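# Chapter 4: Folding and Storing Soft Goods

Soft goods are harder to put away than boxes or books. A shirt, a cloth bag or a cap has no fixed shape, so it takes whatever shape the last person left it in. At the Karppinen laundry in Brallberg, where over 190 cloth items are sorted on a normal shift, new workers spend their first week on this one skill.

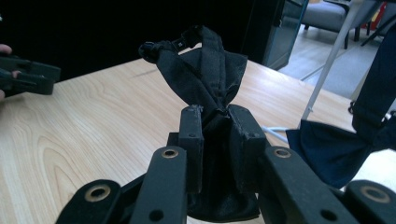

Dark fabric needs extra care at the sorting stage. Black and navy look much the same under weak light, and folds are hard to find by eye. Sirkka Huttunen, the shift trainer, has her workers feel for the seams first and look for the label second. The label often tells you which side is the inside.

Straps are the next problem. A loose strap catches on other items and pulls them out of the stack — this is the most common cause of refolding. Fasten buckles before folding, and lay each strap flat along the item it belongs to. Detached straps are coiled and kept in a separate tray.
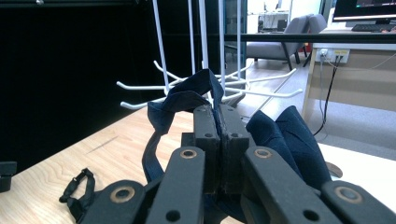 *Figure 4.1. Bunched navy fabric held in a gripper, and a small black strap with a plastic buckle on a light wooden tabletop.*

Section 4.1 begins with flat pieces. Bags and caps follow in Section 4.2.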